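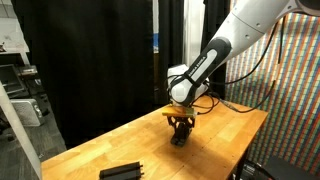 The Franka arm with the yellow block at the black stand, block held flat under the gripper.

Naltetti: learning gentle placement from very few demonstrations

Naltetti is a small dataset plus training code for one narrow skill: setting a flat block down on a raised stand so that it stays there when the gripper opens. We've been having a great time with this problem. It looks trivial on paper and it is full of tiny surprises, and we hope other people will enjoy poking at it as much as we have.

What's in the release

The data folder holds 134 demonstrations, all done by hand-guided teleoperation on the same arm. Each one starts with the block already in the grip and finishes once the gripper has opened and backed off. The rollouts folder holds 800 robot runs from the trained policies, successes and failures together. Please look at the failures! They are the most interesting part of the release, and we learned far more from them than from the training curves.

Also included:
- training and evaluation scripts
- config files for every result mentioned below
- the labelling guide, written by Kristýna Urban
- a short calibration routine for the wrist force estimate

How the method works

The policy has two parts. A slow part looks at the camera image and picks a target pose for the block. A fast part takes over near contact and only cares about the estimated force and the last few joint readings. Levente Jakab came up with the handover rule between them, and it's pleasingly simple: the fast part gets control when the predicted distance to the stand drops under a threshold, and it keeps control until release. There's no switching back. We tried switching back and the arm dithered above the stand like someone trying to park in a space that's a bit too small.

The trick that made the biggest difference was reversing time. Lifting a block off a stand is much easier than putting it down well, so we recorded lifts, played them backwards and used them as extra placement examples. Reversed data has wrong forces at the moment of contact (friction doesn't run backwards, sadly), so we mask out the force channel for those clips. With the mask, they help a lot. Without it, the policy learns to shove.

Results

The full method was the best of everything we ran, and the gap was widest when the stand had been turned to an angle missing from the demonstrations. Dropping the reversed clips hurt most. Dropping the fast part hurt less than we'd guessed, but the placements got noticeably harder on the block, with more corners tipping up at release.

Training runs for 3,000 steps on a single desktop GPU. We saw the curves flatten by 2,000, and the extra steps mostly tidy up behaviour right at release. If you're just trying things out, stop early and save yourself the wait.

How a placement was scored

A run counts as a success if the block is resting on the stand, unsupported, after the gripper has cleared it. Rozália Dobos and Anneliese Ehlers labelled the rollouts separately and then sat down together over the ones where they disagreed. Nearly all of those were blocks that landed on the stand but hung well over one side. We kept both original labels in the file so you can apply a stricter rule if you prefer.

Known gaps

One arm, one kind of gripper, one table. Policies trained here will probably need fresh data before they do anything sensible in your lab. Lighting was kept steady through the whole collection, so colour and brightness changes are untested. Cable drag on the wrist shows up in the force estimate at some poses, and the calibration routine removes most of it but leaves a small offset when the arm is stretched out. Martti Karppinen has a partial fix on a branch called cable-offset, which works nicely on his recordings and hasn't been merged yet.

Getting started

Install the requirements, unpack the data next to the code, then run the calibration script before anything else, even if you're only replaying. It writes a small file that the loader expects, and the error message you get without it is not our finest work. The default config trains the full method. Add the no-reverse flag to leave out the reversed clips.

If you're running on a real arm, keep the speed limit in the config where it is for your first session and have a hand near the stop button.

Coming next

We plan to add round and wedge-shaped blocks in December, along with a second stand with a narrower top. If you have a shape you'd love to see, open an issue and tell us the rough dimensions. Bug reports, odd ideas and half-working patches are all very welcome.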